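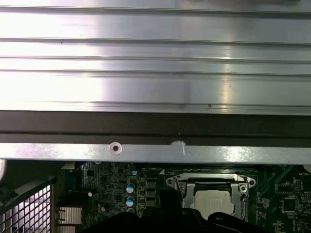
The planner and I are on speaking terms again. Geetha Poojary found the bug in April: our wrist camera's timestamps ran 32 ms behind the arm, so every approach to the CPU socket aimed at where things used to be.
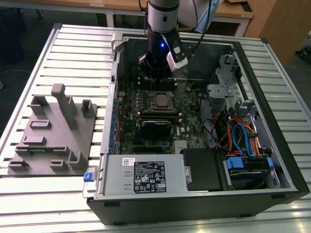
Couldn't you just slow the arm down?
We did, for 117 runs. The error shrank and so did my will to live – now we interpolate the poses instead. 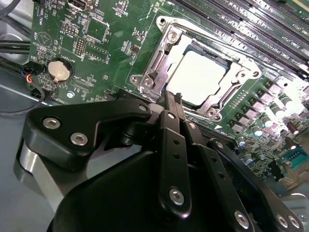
Filed under: Perception

Glare is next. Bare metal eats my edge detector for breakfast. Yogesh wants 200 more labeled frames, and I want lunch.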